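Section 4. Loading Bottled Drinks and Setting Shelf Prices
Prellska 860 Refrigerated Vending Cabinet – Owner's Manual

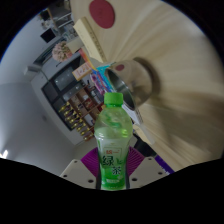

Figure 4-1. Bottled green tea with screw cap.

4.1 Before You Begin

This section applies to cabinets that have been leveled, connected to power and cooled as described in Section 3. The cabinet must have run with the door closed for at least 12 hours before the first load. Loading a warm cabinet places a heavy demand on the compressor and may trigger fault code E7.

The following items are required:

Service key (supplied, on the blue tag)
Column spacers, narrow and wide
Price label strips
A soft cloth

CAUTION: Do not load glass bottles in any column. The drop from the upper shelves is sufficient to break glass, and fragments may lodge in the delivery door.

4.2 Choosing a Spacer

Each column accepts one bottle size at a time. Standard plastic bottles of tea, water and juice normally use the narrow spacer. Sports bottles and bottles with square shoulders use the wide spacer.

1. Open the main door with the service key and swing it back until the door stay locks.
2. Pull the shelf forward until it reaches its stop. Upper shelves tilt down slightly.
3. Place one bottle in the column and slide it by hand to the back.
4. If the bottle leans or turns sideways, remove it and fit the next larger spacer.
5. Press the spacer down at both ends until the tabs click.

NOTE: Bottles with strongly molded sides may catch on the spacer rail. Test one bottle of each product before filling the column.

4.3 Loading the Columns

1. Wipe any moisture from the shelf floor.
2. Stand the bottles upright with the label toward the glass. Caps must be fully closed.
3. Load from back to front. Leave the last position empty on the top shelf, where the air duct passes behind the column.
4. Place stock with the earliest date at the front.
5. Push the shelf back until both latches engage. A shelf that is not latched will show as SOLD OUT on the display.

Do not place drinks on top of the evaporator cover, even for a short time. Blocked airflow causes ice to form on the rear wall and is not covered by the warranty.

4.4 Assigning Selection Numbers and Prices

The control panel is located on the inside of the main door. The factory service code is 1033. Owners are advised to change this code after installation (see Section 7.2).

1. Press and hold MENU until the display reads SERVICE.
2. Enter the service code and press OK.
3. Select PRICES. The first column number will flash.
4. Enter the price and press OK. The display moves to the next column.
5. To give one price to a whole shelf, press SHELF before entering the amount.
6. Press EXIT twice. Prices are not saved if the door is closed before this step.

Slide a matching price label into the strip below each column. Labels may be reordered under part number 1048.

4.5 Test Vend

Carry out a test vend for every column that has been loaded or adjusted.

1. From the SERVICE menu, select TEST VEND.
2. Close the main door. Test mode remains active for 40 seconds.
3. Enter the selection number.
4. Confirm that one bottle is delivered and that the delivery door closes freely.

If two bottles are delivered, the spacer is too wide for the product. If no bottle is delivered, open the door, check the shelf latches and repeat the test. When the fault remains after three attempts, take the column out of service and contact the Prellska service desk.

CAUTION: Keep hands clear of the delivery compartment during a test vend. The lift moves without warning.

Section revised May 4, 2018. Technical review: Nesrin Canpolat, Ville Keskinen.

Continue to Section 5, Coin and Card Payment.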